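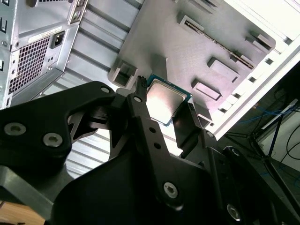

Central processing unit (package)

A desktop CPU package is a flat, square or rectangular unit that seats in a socket on the motherboard. The silicon die is bonded to a thin substrate and, in most desktop models, covered by a metal heat spreader – the surface on which thermal paste and a cooler are placed. The rim of the substrate remains exposed around the spreader. Land grid array packages carry flat contacts on the underside; pin grid array packages carry pins.

See also: CPU socket, Heat sink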